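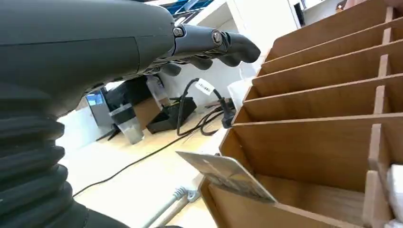
Braltadow's new grasp planner sorts cards into narrow slots

Braltadow has put out version 10 of Gutaten, its planning software for multi-fingered robot hands, and the big news is tight spaces. The new planner works out finger and wrist motion together, so a hand can line up a flat card with a slanted slot in a wooden rack without backing off to try again.

"I've wanted this for years!" said lead developer Magnus Skinner. His team ran 2,217 simulated insertions before moving to hardware, and planning now takes some 13 milliseconds per move. Even better, the slot-finding code is open for anyone to try.

Filed under: Robotics, Software

Recent items
Tralau updates its motion logging tool
Đinh on debugging hand-eye calibration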